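插柱板常见问题
Collalo 桌面玩具与手工角 > 形状类 > 插柱板
整理:Mahsa Sharifi
最近一次改动:六月

写在问题之前

插柱板就是一块厚板,上面开了孔,配几根截面各不相同的柱子,圆的、方的、十字的、带凹口的,一根对一个孔。各家叫法不一样,形状板、插孔板、认形积木都有人用,本页统一叫插柱板。

来信里问得最多的两件事是“买了有没有用”和“缺了一根怎么办”。前一个问题我一向不太乐观,后一个倒是有很多可以说的。本页的答案来自我们借用架上的登记册、几位借用人的来信,以及我自己跟这些板子打交道的经验。哪一条您觉得说得太冷,可以来信反驳,有道理的我会改。

一、买之前

插柱板能提高智力吗?
我不知道,我也不相信卖板子的人知道。包装上常见的说法是“开发右脑”“提升空间智能”,我给几家写过信,问依据在哪里,收到的回信要么是产品图册,要么是一段更长的广告词。孩子玩插柱板,会越来越会玩插柱板,这一点我亲眼见过很多次。至于会不会因此更擅长别的,请把话说得响亮的人拿出东西来。

那它总有点用处吧?
有。手要拿稳,眼睛要看,柱子歪了得自己扶正,方的塞不进圆孔就得换一个。这些动作本身值得做,跟叠毛巾、拧瓶盖、把勺子放回抽屉差不多。如果家里已经有这些事情可做,少一块插柱板不会耽误谁。

几岁合适?
包装上的年龄段请当作销售范围来看。同一块板,我见过标“一岁半以上”的,也见过换个盒子标“三岁以上”的。要看的是柱子有多细。能整根塞进嘴里的,不管盒子上印什么,都别给还在往嘴里放东西的孩子。大一点的孩子拿到只有几个孔的板,很快就腻,这也不是他“缺乏专注力”。

成人能玩吗?
能。借用架上有一部分板子是成人借走的,有的做手部练习,有的单纯喜欢。做康复用途的,请听治疗师的安排,本页帮不上忙,也别拿本页的话去跟治疗师争。

柱子越多越好吗?
卖家喜欢这么说,价钱也跟着往上走。多到一定程度,形状之间的差别就开始靠硬凑:这根十字柱比那根十字柱的臂长一点点,这个椭圆比那个椭圆扁一点点。孩子分不出来,大人也分不出来,最后大家都在碰运气。我更愿意要一块孔少、形状差得开的。

颜色重要吗?
看您想练什么。有一类板子,孔边涂着跟柱子一样的颜色,红柱进红圈,蓝柱进蓝圈,孩子看颜色就能放对,形状根本没用上。这种板子常常被夸“宝宝一学就会”,当然一学就会。另一类整块板一个颜色,柱子五颜六色,颜色给不了任何提示,只能看截面。后一类难一些,也老实一些。

还有一种麻烦不太有人提:柱子和板子同色。红柱放在红板上,远一点看就糊成一片,视力不太好的人找起来很费劲,收拾的时候也容易漏看。买之前把柱子摆在板上,退后两步看看。

同一根柱子从上面看和从侧面看颜色不一样,是掉色了吗?
多半是光。顶面朝着灯,侧面背着灯,同一种颜色看上去能差出一大截,橙的像红的,粉的像奶白的。拿到窗边转一圈再说。要是转一圈以后顶面还是明显浅,才考虑晒褪了或者磨掉了。曾经有人为这个要求退货,来回寄了一趟,运费自己出的。

木头的好还是塑料的好?
“天然”两个字很值钱,我对它没什么感情。木头的受潮会胀,胀了就插不进去,干了又松。塑料的尺寸稳,但便宜货边上有毛刺,落地的声音也大得多。现在还有不少自己打印出来的,好坏全看打印的人愿不愿意打磨。材料的名字说明不了多少,拿在手里摸一遍边角更管用。

“精密配合”是什么意思?
在玩具广告里,没什么意思。在别的行当,配合是要给尺寸、给公差的,玩具盒子上从来没见过。我自己的办法很土:把柱子插进去,倒过来,看它掉不掉;再正过来,一只手能不能拔出来。倒过来马上掉的太松,拔的时候连板一起提起来的太紧。小孩子宁可松一点。

Plarkix 那款“自校准插孔”值不值?
我借来用过。所谓自校准,是孔口有一圈斜边,柱子歪一点也能滑进去。斜边是好东西,很多便宜的板子也有,只是没给它起名字。要为这个名字多付钱,请自便。

二手的能买吗?
能,而且我更愿意劝人买二手。要卖家把每根柱子都插在对应的孔里,整块拍给您看。柱子散在旁边的不算数,散着看不出来哪根配哪个孔,也看不出少没少。真有空孔,就问清楚那一根在哪儿。对方说“应该还在家里”的,按没有来谈价。

二、刚拿到手

第一次怎么给孩子看?
把板放平,柱子先全部插好。让孩子拔。拔比插容易得多,也好玩得多,头几回能拔出来就够了。很多说明书一上来就让孩子对孔,插不进去就开始哭,然后家长来信问我们板子是不是坏了。

要不要按顺序插?
说明书里有一套顺序,圆、方、三角,配着“由易到难科学进阶”的字样。我看不出科学在哪里。圆柱确实最容易,转到哪个角度都能进,先给它没错。后面随便。

孩子把柱子都立在板子上,就是不往孔里放,正常吗?
正常。立着也挺好看的,而且把一根细高的柱子立在平面上不倒,比插进孔里难。您觉得他在“乱玩”,他可能在干一件更费劲的事。

还有的孩子会把柱子排在板子后面的地上,板上放几根,地上放几根。也正常。收的时候多看一眼板后面就行。

孩子总是用力砸,怎么办?
先看是不是方向差一点。方柱转过头一点点就卡在孔口,孩子以为是力气不够。您伸手帮他转一下,别说话,看他下次会不会自己转。如果方向对了还要砸,那是板子太紧,回到上面“精密配合”那一条。

柱子插进去是歪的,算对吗?
看底。柱子落到底了,歪是因为孔大;没落到底,歪是因为还卡着。轻轻按一下顶面就知道。矮的柱子歪了不太显眼,高的稍微偏一点就很难看,家长往往只去扶高的,矮的那根其实一直没进去。

要不要计时?
不要。有家长给我寄过一张表,每天记孩子插完全部柱子用了多久,曲线一路往下,问我这是不是说明进步很快。说明他记住了这块板。把板子转个方向再来一次,曲线就回去了。

什么叫“换方向”?
板子长边原来冲着孩子,改成短边冲着孩子。孔还是那些孔,位置全变了。这是不花钱就能把一块玩熟的板子变难的办法,比再买一块强。还可以让柱子和板隔开一点距离,拿一根走过去插一根,孩子很快就会发现走到一半忘了自己要找哪个孔。

能不能蒙着眼玩?
能,大一些的孩子和成人都喜欢。先摸孔,再摸柱子。十字和方最容易混,圆的和椭圆的次之。别给太小的孩子蒙眼睛,他们会恼火,我也会。

三、摆在哪里

桌上还是地上?
地上。高柱子从桌上掉下来,砸脚是真疼。非要在桌上玩,底下垫一块防滑布。

需要围起来吗?
见过几种做法:鞋盒盖、浅抽屉、四面带挡板的浅槽。围起来的好处是柱子滚不远,圆柱尤其爱滚。坏处是手要从上面伸进去,孩子胳膊短,够不到里面那排。挡板低一些就好,别为了“专注空间”去买成套的围栏,那东西我在 Tefera 的目录上见过,价钱够买好几块板。

底色有讲究吗?
深灰、深蓝这类不花的底,彩色的柱子放上去好找。带花纹的地毯最糟,棕色的柱子掉在上面,能找一下午。深色底的缺点是显灰,擦得勤一点。

光从哪边来好?
侧面来的光有点影子,孔看得清楚。正上方一盏强光打下来,浅色的顶面白成一片,孔反而发暗不明显。我没做过什么实验,各位在自己家把灯挪一挪就能看到。

孔看不清,可以自己描边吗?
可以,只要板子是您自己的。借来的请不要描。描过的板还回来,我们擦过,擦不掉。描之前想一想要用什么颜色,太醒目的一圈会把注意力全拉过去,空着的孔本来就是让人去找的。

四、缺了一根

真的很常丢吗?
登记册里一共有81次借出,14次还回来的时候少了柱子。这个数字我不打算美化。有的后来找到了,在沙发里、在书包里,有一回在烤箱的抽屉里。

缺了还能玩吗?
能。空一个孔有空一个孔的玩法:让孩子说出空着的是什么形状,再去别处找一样东西塞得进去的。瓶盖、橡皮、蜡烛头,都有人试过。空孔不影响其他柱子,卖家说“缺件后教学功能失效”,那是想卖您整套新的。

原厂补不补件?
问过两家。一家说只能整套更换,另一家说可以补,等了很久寄来一根,截面对,长短不对。Zekard 的说明书上印着“终身补件”,我写信去问终身是谁的终身,没有回音。有补到过的读者请告诉我,我很愿意把这段删掉。

自己做一根行不行?
行。圆的最好办,买一截木棒锯下来磨一磨。方的也不难。十字和带凹口的就别指望一次成,做之前先用硬纸剪一个截面,往孔里试,试好了再下料。Kidus Birhane 来信说他用蜡灌过孔取形,冷下来拔不出来,最后用热水把蜡化掉的,板子是塑料的,没事。木板千万别学他。

做出来的颜色要配吗?
随您。不配反而好认,一看就知道哪根是后来的。

怎么知道少的是哪一根?
全部插好,看空的是哪个孔。听上去像废话,可是来信里一大半是描述颜色的:“少了一根蓝的”。各批次颜色常有变动,同样是蓝的,有的是方的,有的是两头圆的长条。说孔的形状,别说颜色。

怎么拍照寄给你们看?
把能插的都插上,板子整块拍进去,孔要露出来。一张不够就换个位置再来,高柱子常常挡住后面矮的,正面看不见的,侧面就看见了。离得太近的特写对辨认孔形没多大帮助。别开闪光,别用滤镜,也别在旁边摆绿植。 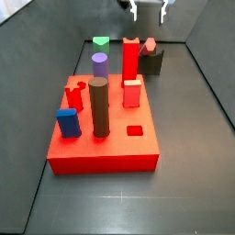
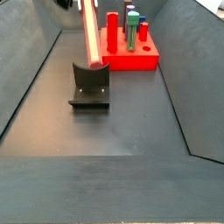
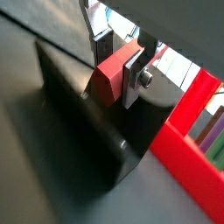
寄来以后我会按孔形去翻零件盒。盒里有什么没有规律,都是从散架的旧板上留下来的,圆的最多,十字的最少。对得上就寄,对不上我会直说对不上,不会让您“再等等看”。尺寸请用直尺量,孔的宽度和深度都要。写“跟拇指差不多粗”的信我收到过很多,各位的拇指我没见过。

五、清洁和收纳

孔里的灰怎么弄?
软毛刷,倒过来拍一拍。方孔的角上会攒东西,用牙签挑。别用湿纸巾往孔里捅,会留下一团纸。

能用水洗吗?
塑料的可以,晾透了再插。木头的用拧干的布擦,擦完敞着放。有一种说法是木玩具要定期上油“养”,我上过一次,孩子的手、袖子和墙上都沾了油,之后就没再上。

能进洗碗机吗?
盒子上写“可以”的我也不太放心,高温那一档出来,薄的柱子会弯。弯了的柱子插进去就拔不出来了。

柱子该插着收还是散着收?
插着收。插着收等于清点过了,一眼就知道缺不缺。散着装进布袋确实好看,店里的照片都那么拍,过两个星期您再数数看。高柱子插着收占地方,抽屉关不上的,可以把高的那一根单独横放在板边,用橡皮筋箍住。

几块板能叠放吗?
柱子拔掉可以叠,不拔不行。不同板子的柱子混在一起以后,分起来非常慢,尤其是两块板的圆柱只差一点点粗细。Sena Baidoo 的办法是在柱子底面写一个小字母,板子背面写同一个字母,插好以后看不见。办法不错,铅笔写的会蹭掉,要用油性笔。

掉漆了还能给孩子用吗?
掉了什么漆,我们查不出来,卖家往往也说不清。柱子头上起皮的,还会放嘴里的孩子就别用了。大孩子问题不大,用细砂纸把翘起来的边磨平。

六、借用架

怎么借?
来信说明想借哪一类,几岁的人用,打算借多久。我们会回信说有没有。没有排队号,没有会员等级,也没有应用程序。有人建议过做一个,我问谁来维护,就没有下文了。

一次能借几块?
两块。借得多的人还得慢,而且会混。

借期多久?
说好多久就多久。要延就写一句话。不回信的,下次往后排。

弄坏了要赔吗?
孔裂了、板断了,写信说明,多半不用赔。丢了柱子,找一找,实在找不到也写信说。把别的板子上的柱子塞进来充数的,有过,插不到底,一按就知道。

可以捐吗?
可以,先来信。缺柱子的板也收,只有柱子没有板的也收。电子发声的那种不收,按下去会唱歌的插柱板,我这里已经有两块了,关不掉。

你们跟哪家厂商有合作吗?
没有。有厂商寄过样品,附一张纸,请我们“客观评价”,纸上连评价都写好了。样品放进了借用架,那张纸没用上。

七、读者反对意见

本页每隔一阵会收到不同意的来信,挑几条放在这里。

Ruth Pacheco 说,我对“提高智力”那一条太刻薄,她的孩子玩了一个冬天以后,认字也快了。我相信她孩子认字快了。那个冬天里孩子还长了半岁,换了幼儿园,每天晚上听她念书,功劳怎么分到一块板子上,我分不出来。她回信说她也分不出来,但板子她打算留着。应该留着。

Gadisa Fikre 认为插柱多的板子并非硬凑,他手里有一块孔很多的,形状都分得开。他寄来尺寸,我看了,确实分得开。原文里我写的是“多到一定程度”,这个程度在哪里,看来比我以为的要靠后。那一条暂时不改,等我把他那块借来摸过再说。

还有一位没有署名的读者说,既然什么都不信,为什么还要管这个借用架。我相信柱子插进对的孔里那一下是舒服的,大人小孩都一样。这跟盒子上写的那些没关系,也不需要它们。

没找到您的问题?
先看看是不是换了个说法已经写在上面了,“卡住”和“太紧”是同一条,“松”和“掉”是同一条。还没有的话就来信,标题写清楚板子上都有哪些孔形。只写“求助”两个字的信,我会最后看。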